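Arkier 빈 피킹 제어 소프트웨어
제품 개요 | 주요 기능 | 시스템 구성 | 도입 절차
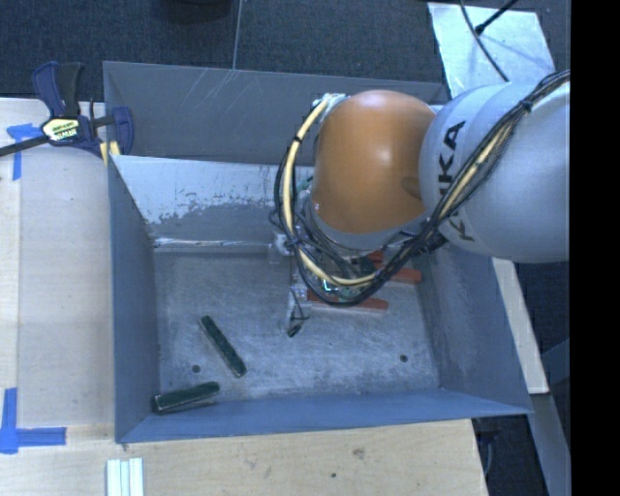 도입을 검토하던 Monduvine 측에서는 빈 벽면에 가까운 부품을 집을 때 경로 계획이 지나치게 보수적으로 동작하지 않는지, 케이블 다발의 여유 길이도 계산에 들어가는지를 먼저 물어 왔다. Arkier는 두 항목을 모두 설정값으로 다룬다. 벽면 이격 거리는 셀 단위로 지정하며, 케이블은 손목 축의 누적 회전량을 제한하는 방식으로 반영한다.

제품 개요
Arkier는 KUKA 산업용 로봇 팔용 피킹 소프트웨어입니다. 금속 빈 안에 흩어져 있는 막대형 부품의 자세를 추정하고, 파지 후보를 평가한 뒤 충돌 없는 진입 및 이탈 경로를 생성합니다. 인식, 계획, 실행 모듈은 각각 독립된 프로세스로 동작하며 개별 재시작이 가능합니다.

주요 기능

자세 추정
긁힌 자국이 많은 금속 바닥은 반사가 고르지 않아 깊이 정보에 결손이 생기기 쉽습니다. Arkier는 결손 영역을 색상 및 윤곽 정보로 보완하며, 적색과 녹색 등 색이 다른 부품은 별도 품목으로 등록할 수 있습니다. 일부가 가려진 부품은 노출 면적이 기준값에 미달하면 후순위로 분류됩니다.

파지 계획
부품당 최대 100개의 후보를 생성하여 손끝 간섭, 빈 벽면 거리, 관절 한계 순으로 평가합니다. 평가 결과와 탈락 사유는 작업 기록에 저장됩니다.

경로 생성
빈과 작업대, 고정용 클램프를 충돌 모델에 등록하여 사용합니다. 사내 기준 시험에서 경로 1건의 평균 계산 시간은 237밀리초였습니다. 시험 조건은 기술 자료 3장을 참조하시기 바랍니다.

작업 기록 및 재현
Jurčo 뷰어를 이용하여 실패한 시도의 입력 데이터와 계획 경로를 시간순으로 재생할 수 있습니다. 매개변수를 변경한 후 동일 입력으로 다시 계산하는 기능은 표준 라이선스에 포함됩니다.

시스템 구성
운영체제: 64비트 리눅스
메모리: 32GB 이상
로봇 연결: 제조사별 외부 제어 인터페이스(별도 옵션 필요 여부는 문의)
설정 항목: 총 327개, 이 중 66개는 운전 중 변경 가능
사용자 화면: 한국어, 영어

도입 절차
빈 도면과 부품 형상 파일을 접수한 후 모의 환경에서 도달 범위를 검토하고, 결과 보고서를 제공합니다. 현장 설치 시에는 카메라와 로봇 간 좌표 보정을 실시하며, 빈의 위치가 변경된 경우 충돌 모델을 갱신하여야 합니다. 안전 관련 정지 기능은 본 소프트웨어의 범위에 포함되지 않으므로 셀의 안전 제어기에서 별도로 구성하여야 합니다.

라이선스
로봇 1대당 1개의 실행 라이선스가 필요합니다. 모의 환경 전용 라이선스는 교육기관에 한하여 별도 조건으로 제공합니다.

기술 자료 내려받기
견적 문의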